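4. Weathering of Coated and Uncoated Garden Bench Slats

Figure 3. Knit cap on a pale wooden tabletop.

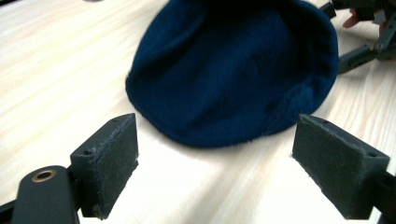

4.1 Purpose of the exposure trial

The survey reported in Section 3 showed that owners of wooden garden benches disagree about how often the seat needs a new coat of oil. Some oil every spring. Others wait until water no longer beads on the surface, and a large group had never treated the bench after buying it. The survey could not tell us which of these habits does the most for the wood, because the benches differed in age, species, and location. The exposure trial was set up to compare treatments on slats of known origin kept under the same weather.

We limited the trial to seat slats. Legs and back rails also fail, but they fail for other reasons. Leg ends draw water from the ground, and back rails usually split at the fasteners. Seat slats lie nearly flat, hold water after rain, take the strongest sun, and are rubbed by clothing and bags. They are also the part that owners replace first.

4.2 Materials

All slats were cut from larch heartwood supplied in one delivery. Boards with knots wider than half the face were set aside, as were boards with visible resin pockets. The remaining boards were planed on all sides, and the long edges were rounded over with a router. The final sanding was done by hand along the grain. End grain was sealed with two coats of wax emulsion on every slat, including those in the untreated group, so that water uptake through the ends would not hide differences on the faces.

Four surface conditions were used. The first group was left bare. The second received a penetrating oil sold under the name Jendel, applied by brush and wiped after the time stated on the can. The third received the same oil with a brown iron oxide pigment mixed in by the supplier. The fourth received Cineler, a film-forming water-based stain, in two coats with light sanding between them.

The slats were fixed to steel frames at the height of a normal bench seat. The gap between slats was kept even with spacers, which were removed after the screws were tightened. Stainless screws were used throughout. In an earlier attempt at the same site, plated screws had left black streaks that made the color readings near the fasteners useless, and those slats are not included in the results.

4.3 Site and duration

The frames stood in an open yard with no overhanging trees. A low wall to the north gave some shelter from wind but did not shade the seats at any time of day. The slats were put out in May and stayed in place for 20 months. They were not covered in winter. Snow was allowed to lie and melt without being brushed off, since the survey answers indicated that few owners clear their benches.

Half the slats in each group were cleaned once each spring with a soft brush and plain water. The other half were not cleaned at all. No soap, bleach, or wood brightener was used on any slat. We had planned to include a pressure-washed group, and three frames were prepared for it, but the washer available to us could not be held at a steady pressure. The three frames were kept outdoors as spares and were later used only for practice in taking moisture readings.

4.4 Measurements

Color was read at fixed points on the upper face of each slat, with the slat wiped dry and left indoors overnight before reading. Moisture content was taken with a pin meter at the same positions, driven to the same depth with a stop collar. In all, 3,361 color readings and 2,076 moisture readings were accepted. Color readings outnumber moisture readings because the meter was out for repair during the second summer, and we chose not to substitute another model partway through the trial.

Surface roughness was judged by touch. Two assessors, Tomoyo Honda and Marek Trnka, drew a folded piece of cotton cloth along each slat with and against the grain and scored how often the fibers caught. The scale ran from one, where the cloth slid freely, to five, where it snagged and had to be lifted off. The assessors worked separately and did not see each other's scores until each session was finished. Where the two scores differed by more than one step, Miroslava Oravec scored the slat again and the middle value was used.

We are aware that a stylus instrument would have given finer figures. One was tried on weathered slats at the start of the work, and the tip lodged in raised grain so often that the traces could not be compared. The cloth method is closer to what a person sitting on the bench would notice, and agreement between the two assessors was good enough for our purpose.

Cracks were counted if they could be seen at arm's length in daylight. Fine checks visible only under a lens were noted but not counted.

4.5 Results

The bare slats turned gray within the first summer and changed little in color after that. Their roughness rose steadily. By the end of the trial most bare slats scored four or five on the upper face, and the raised grain was strongest on slats that had been mounted with the pith side up. Slats mounted bark side up cupped more but stayed smoother. We did not plan the trial to test this, and the two orientations were not evenly divided among the groups, so the observation should be treated with care.

The clear oil delayed graying but did not prevent it. After the first winter the oiled slats were patchy, with gray areas between the screws and warmer color close to the edges. Roughness was lower than on bare wood through the first year. In the second year the difference became small, and by the last session the assessors could not reliably tell the uncleaned oiled slats from the bare ones by touch alone.

The pigmented oil gave the best results for color. Slats in this group were still brown at the end, though lighter on the upper face than on the edges. They wore evenly, without peeling, and a new coat could be brushed on after simple cleaning. Moisture content under the pigmented oil followed that of the clear oil closely in every season, which suggests that the pigment protected against light and had little effect on water.

The film-forming stain kept the wood driest during the first year. It also kept the surface smoothest, with nearly all slats scoring one or two. The film then began to fail at the screw heads and along cracks. Once broken, it lifted in flakes, and the wood below was damp for longer after rain than any other surface in the trial. Several slats in this group had to be scraped before they could be coated again, and the scraping took more time than all the other maintenance put together.

Cleaning made less difference than expected. Brushed slats were lighter in color each spring but had returned to match the unbrushed ones by late summer. On bare wood, brushing raised the roughness score slightly. On the pigmented oil it had no measurable effect.

4.6 Wear from use

Weather is only part of what a seat goes through. To look at rubbing, Rin Yagi built a weighted sled covered with heavy cotton duck and pulled it along one slat from each group for 800 strokes. The pigmented oil lost color in the track of the sled, most clearly on the high grain. The film-forming stain showed polishing but no loss of cover where it was intact. Where it had already lifted, the sled removed the loose flakes within the first few strokes.

Color transfer to the cotton was seen only from the pigmented oil, and only when the slat had been coated less than a week earlier. The can advises waiting two days before use. Our results suggest that a longer wait would be sensible for seats, at least in cool weather.

The sled test was made on a small number of slats and should be repeated. The load was chosen to be easy to handle and was well below the weight of a seated adult.

4.7 Limits of the trial

Only one species was used. Larch heartwood takes oil slowly, and softer or more open woods may hold more of it. The site had long wet springs and moderate summers, and a hotter or drier place would probably have given more cracking and less growth of mold. Hideaki Oshima has begun a matching set of frames at a coastal site, and the slats there include teak offcuts and a thermally treated ash sold as Nyamweya. Readings from that site were not ready in time for this paper.

The suppliers' instructions were followed as printed. Many owners apply thicker coats than advised, or do not wipe off the extra oil, and the survey comments describe the sticky surface that follows. We did not test this. Section 5 sets the costs of each treatment against the price of replacing the seat slats outright.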